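Skondari 4.2 adds security modules to existing projects

2/5/22

The team of the Skondari development tool has released version 4.2. The main change is for people who already have a web project and want to add a security module to it later. Until now this was possible only when the project was created with the wizard.

In the new version there is a command "Add module" in the project menu. It reads the build file, shows the missing dependencies, and writes them after the user confirms. Projects with more than 300 source files are indexed in the background.

"We received 235 requests for this function, and the oldest was from October," said Weronika Czarnecka, who leads the work on the editor. "I am sorry that it took us so long."

The release also fixes a problem with the Niten plugin, which lost its settings after each update. 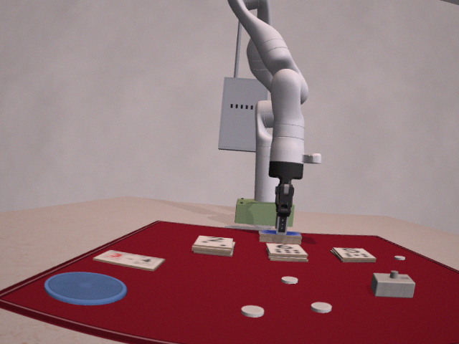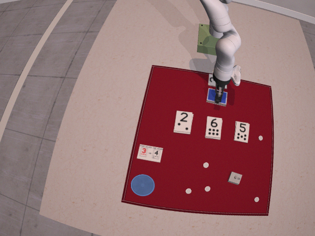
A white robotic arm with a black gripper, in two simulated views.

Users of version 3 must first install 4.0, and only then 4.2. Lautaro Sepúlveda, who wrote the migration guide, recommends to make a copy of the settings folder before the first step. The guide is now available in English and Spanish, and a Polish translation is in preparation.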